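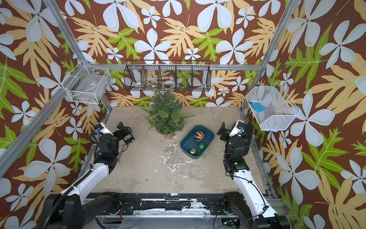
Muireann Egan wrote back to our last call asking whether she'd have to give the headset back at the end, and whether a person with "ordinary ears" would be any use. Thanks Muireann, and no to the first, yes to the second! Ordinary ears are what I'm after this time.

I run the listening tests for Drutotham, which is a small shop selling headphones, microphones and bits for people who play games or sit on calls all day. We're choosing which headset to stock next, and I'd like 40 people to wear one at home before we put in an order. We've got it down to two, the Zivow and the Gilmartin. They cost us nearly the same and I've gone back and forth on them so often that I no longer trust myself.

What you'd be doing

You'd get one headset in the post (I pick which, sorry, otherwise everyone asks for the Zivow on looks) and you'd use it for 3 weeks the way you'd use your own. Games, films, work calls, shouting at your brother over a racing game, whatever you normally do. Once a week I send a short form. It asks about comfort, how you sound to other people, whether the cable gets on your nerves and whether the volume wheel is where your hand expects it. There's a box at the bottom for moaning and I read every word of it.

At the end there's a phone call with me or with Hildegard Stöcker. Hildegard is far more organised than I am, so if you get her it'll be shorter.

Who I'm looking for

Anyone over 18 with a UK or Irish postal address and a computer or console with a normal 3.5 mm socket or a USB port. You need to be wearing a headset at least 8 hours a week already. I'd especially love to hear from people who wear glasses, people with a lot of hair, and people with small heads (last time we had hardly any, and then the complaints came in after we'd started selling the thing). Hearing aid users are very welcome too, just say so in your email so we can have a chat first about which one to send.

I can't take people who work for another headphone seller, or anyone who took part in the Zekska microphone test in spring. Nothing personal, we just want fresh opinions.

What you get

You keep the headset, and there's an £84 voucher for the shop once the last form and the call are done. If it breaks, tell me how and I'll send another. If you hate it so much you can't go on, tell me that as well, and you'll still get part of the voucher.

How to put your name down

Email the shop with "headset test" in the subject line. Tell me what you use now, what you use it with, and what annoys you about it. A few lines will do, please don't send a CV (someone did). Vasylyna Dmytriv opens the post box first, so don't be surprised if the reply comes from her.

I'll keep the list open until the end of September and the parcels go out in October. If you don't get a place I'll still write and say so, and I'll ask if you want to be kept on for the keyboard test after Christmas.

Róisín Ó Néill
Drutotham listening tests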